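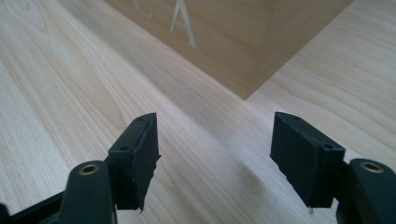
Black fingers open on the table, carved block just beyond them.

13 February 2018

My sister asked me at lunch when she could buy something that would empty the dishwasher. I said I didn't know, and then I thought about it all the way home, so I may as well write it down.

I have been following this sort of thing since last July, when a man I used to work with, Jaxon Beaulieu, started sending me links. Most were videos. A machine folds a towel, or puts a cup on a shelf, and the comments underneath say we will all be out of work by Christmas. Jaxon believes it more than I do. He spent years on the packing line at Ondrejka and would have been glad of some help there.

What I look for now is how small the job is. Take putting tea bags away in a box with compartments. A child can do it while talking about something else. You pick up one paper packet, you find the right slot, you push the others along a bit with your finger if they are in the way, and you let go. If two packets stick together you feel it straight away and shake one off. Most of that you do without looking.

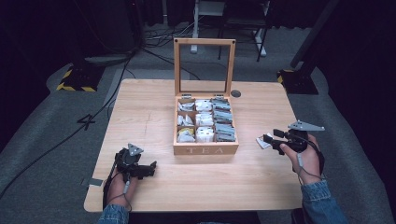
A machine has to get every one of those steps from somewhere. One way is for a person to do the chore while holding the same sort of fingers the machine would have, over and over, and keep a record of how the hands went. I like this idea more than the others I've read about, mainly because it starts with somebody who knows how to do the job. It is slow, though. Say it takes 30 seconds to do the tea bags properly and you want 400 goes at it. That is more than three hours with no breaks and no mistakes, and you have one chore out of it. Then somebody buys a different box.

I tried a cheap version of this at home with the kitchen tongs. I moved 25 tea bags from the packet to the caddy and tore two of them. My wrist was sore afterwards. With my hands it took no time at all. Two stiff fingers are just not very good for paper, and I was the one doing the thinking.

On the shop floor it is a different story. Makent, where my brother-in-law works, has had a machine stacking cartons for years and it never gets tired. But the cartons are all the same size and they arrive at the same place, facing the same way. Stinano tried one on mixed returns and went back to people inside 60 days. He says the machine was fine and the returns were the trouble – odd shapes, split bags, things with straps.

A house is all mixed returns, as far as I can see. My own kitchen drawer would finish off anything Drornix has on its website, and their website is very confident. 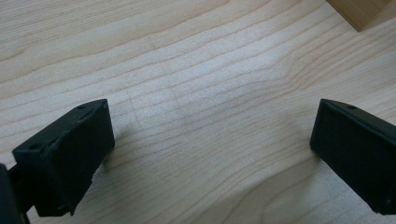

Nothing in the grip, plenty of table.

So my answer to my sister is not yet. I think we'll get something that does one or two jobs well in a tidy room before we get anything that can be left alone with a dishwasher. I would pay for one that only did socks. Jaxon says I'm being gloomy and has sent me another towel video, which I haven't watched yet.

7 shares
3 comments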